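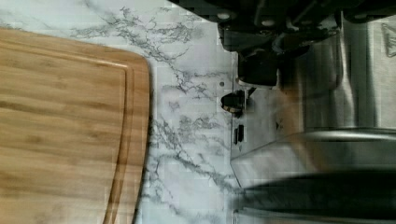 Last updated November 18, 2025

Tamine Hand Control Kit
Part no. 3812
Made by Drarico

The Tamine kit lets one person show a robot arm a task by moving it, either with a hand on the wrist or from a pair of hand controllers at a desk. The arm follows, the cameras and joint readings are saved together, and the result is a demonstration you can play back, trim or send to your training setup.

It is built for labs and small teams working on tabletop jobs: picking up kitchen items, loading, wiping, sorting, putting things away. You need an arm with a torque-controlled wrist and a parallel gripper. A list of tested arms is on the compatibility page.

Two ways to teach

Guide mode. Hold the wrist ring and move the arm yourself. Gravity compensation comes on when you squeeze the ring and goes off when you let go. Use this for slow work with contact, such as seating a part in a slot.

Remote mode. The operator sits away from the arm and works from the video feeds. Motion can be scaled down to one quarter for close work. A foot pedal pauses the link so you can reposition your hands without moving the arm.

You can switch modes in the middle of a recording. The switch is marked in the file.

Camera views

The recorder takes up to three video feeds. Most users run one at the wrist, one overhead and one at an angle to the work surface. The wrist view is the one operators use for the last part of a reach. The overhead view is better for planning, especially when appliances and containers take up the edges of the counter.
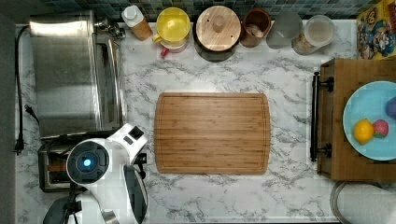
Overhead view of the kitchen counter setup, with the cutting board at the center.

Set the overhead camera high enough to keep the full work surface in view, then lock it. If it gets bumped, run the camera check again before you record. Old recordings are not affected.

Keep some open surface for the gripper to approach. With a toaster on the counter, we suggest coming in from above and setting the height limit before the first run, so the fingers stay clear of the housing.
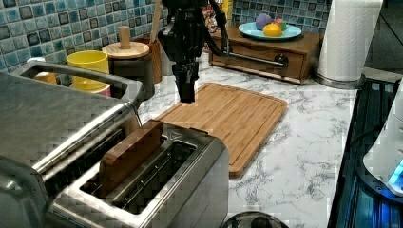 Wooden stand-ins are fine for early sessions. They don't crumble, and they hold their shape from one run to the next. Change to real items once the operator can repeat the motion without stopping.

Specifications

Controller weight: 900 g the pair
Joint recording rate: 1000 Hz
Maximum demonstrations per project: 3000
Video inputs: three
Connection: wired Ethernet

In the box

Two hand controllers
Wrist ring with adapter plate
Foot pedal
Recorder unit and power supply
Printed setup card

Cameras, arm and gripper are sold separately. The Stuvness adapter plate is a separate order and will ship from January.

Questions about fit or mounting go to Laurinda Gouveia in product support. For returns and repairs, ask for Yavuz Saraç.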